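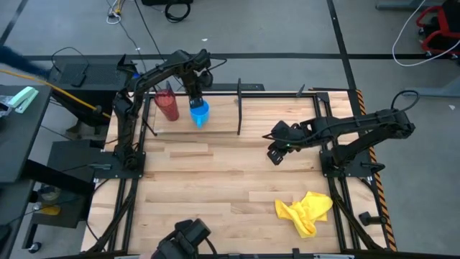

The left arm with the blue cup, at the Caltport club bench.

Our student club has used the Lindero bench frame for one term, with two arms mounted on it. The wood top is easy to wipe and the black frame stays stiff when both arms move. Cable routing is poor, and we bought 5 extra ties. Assembly took two of us 80 minutes. At $300 without arms it is fair value for a school team. I would like a deeper top for the cloth folding task. Four stars.

Bent Hjaltadóttir, Caltport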